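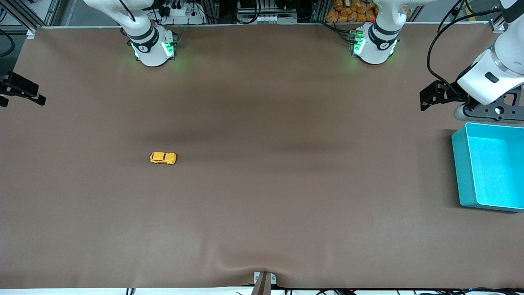
4. Equipment Planning and Acquisition Cost

Home Articles Methods Data Authors Contact

4.1 Scope of the cost model

The cost model in Section 3 treats a two-arm tabletop cell as a single purchase. In practice the Urngate cell was bought in stages, under separate approvals, and the order of those approvals affected both the total and the date of first use. This section breaks the purchase into line items, reports the difference between the planned and final amounts for the one line that moved, and sets out the planning rules we now apply to further cells of the same type.

Figure 1. Urngate cell, layout for the pick-and-place task. Two arms are mounted at the far edge of the table, each with a black two-finger parallel gripper. The target object (yellow toy car) is on the left half of the cloth and the receiving bin (turquoise) is at the right edge.

We group the equipment into six lines: arms and controllers; end effectors, including mounting plates; table, framing and work surface; power and cabling; computing and storage; and task objects. Labor is kept apart. Freight is charged to the line that caused it, following the Wasilewska worksheet, so that a late part sent by air counts against the line whose omission made it late. The worksheet was written for machine tools and required small changes, mainly the removal of its tooling wear schedule.

4.2 Arms and end effectors

The arms were quoted by Gesedard as a matched pair. A pair was preferred over two separate orders for reasons of firmware and spares, and the discount was too small to affect the decision. The quote covered the arms, bases and controllers. It did not cover anything forward of the tool flange.

End effectors were priced from a second supplier, Gestico, and this separation is the weak point of the plan. Neither quote included the plate between wrist and gripper. On the left arm the plate is a dark gray metal part with round holes, visible at the right of Figure 1. We had assumed that the gripper supplier would provide an adapter for the flange pattern, and the gripper supplier had assumed that the arm supplier would. The plates were ordered in July as a supplementary item. They are inexpensive parts. The cost of leaving them out was schedule: both arms were on site and powered before either could hold an object.

We recommend that the flange-to-finger chain be written out part by part, fasteners included, and attached to the purchase request as one document sent to both suppliers. A request that says only "gripper, parallel, two-finger" invites the gap described above.

4.3 Power and cabling

Power and cabling was the only line to exceed its allowance by a meaningful amount. The planned figure was $1,530. The final figure was $2,443, an overrun of $913. No single item explains it. The plan had been built by adding up the cables listed in each device manual, and the manuals assume a device placed next to its controller. With the arms on the back edge of the table, the cables have to reach shelving, follow the moving links and leave enough slack for the full wrist range. The long arc of black cable to the left wrist in Figure 1 shows the kind of run involved. The supplied lengths were too short for this routing, and the replacements were bought singly at list price.

Power distribution was also underestimated. The plan gave each arm an outlet and treated the remaining devices as a shared load on the room circuit. The layout in Figure 1 has a power strip behind the base of the right arm, with several plugs in place. A strip of this kind is adequate for low-draw equipment, but the controllers should be planned on their own supply, and this needs to be settled before the table position is fixed. Moving an outlet after the framing is bolted down requires a facilities order, which at Urngate is billed to the project.

A further effect concerns shelving. Electronics placed behind the arms are convenient for cable length and poor for service access, as the wiring collects in the space where a technician would need to reach. We did not price this. A hinged or sliding shelf would have been a modest addition to the framing line and would probably have been recovered in labor within the first year of operation.

4.4 Table, work surface and task objects

The table line was planned and closed without change. The surface covering is a plain brown cloth. Cloth is cheap, can be replaced in minutes and gives a low-gloss background for most objects, and it softens contact when a finger closes too low. Against this, it creases, and a crease changes both the shadow pattern and the height of an object resting on it. A rigid matte panel was priced as the alternative and rejected on cost at the time. We would now list both and defer the choice until the task set is known.

Task objects are commonly left out of equipment plans altogether. Individually they fall below most purchasing thresholds, and they tend to be bought on personal cards and claimed later. We gave them their own line. The objects in Figure 1, a small die-cast car and a shallow open-topped bin with thick walls, are typical of the range. Objects with a glossy finish should be bought in duplicate, as surface wear alters their appearance over repeated trials. Bins should be chosen after the gripper, with the open finger width known.

4.5 Labor

Integration labor was logged by Murray Tautahi against the same six lines and came to 136 hours. The log covers unpacking, mounting, cable routing, controller setup and the first reach check for each arm. It excludes software development and operator training. Cabling took the largest share of the hours, followed by end effectors, where most of the time was spent on rework after the plates arrived. The arms themselves took little time. This ordering does not follow purchase price, and a labor estimate made by applying a fixed percentage to equipment cost would have placed most of the hours on the wrong line.

4.6 Planning rules

For subsequent cells we apply the following.

(a) No arm order is released until the flange-to-finger parts list has been acknowledged by both suppliers.

(b) Cable lengths are measured on a full-size floor layout with string, at the extremes of wrist travel. Manual lengths are not used.

(c) The power and cabling allowance starts from the Urngate final figure of $2,443 and is adjusted for the layout.

(d) Task objects and surface coverings are a named line with a named owner.

(e) Labor is estimated by line from logged hours.

These rules rest on one cell and one purchasing office. Rule (c) in particular should be treated as provisional until a second layout has been costed. Differences in arm reach, and in the distance between table and controller, are likely to move the figure in either direction. Section 5 applies the rules to a proposed single-arm variant in which the shelf is relocated to the side of the table.

Shares 6 Comments 0

Related articles
Spare parts holding for small robot cells
The Wasilewska worksheet: a revised form for laboratory equipment
Cable routing and service access on shared benches
Estimating integration labor from technician logs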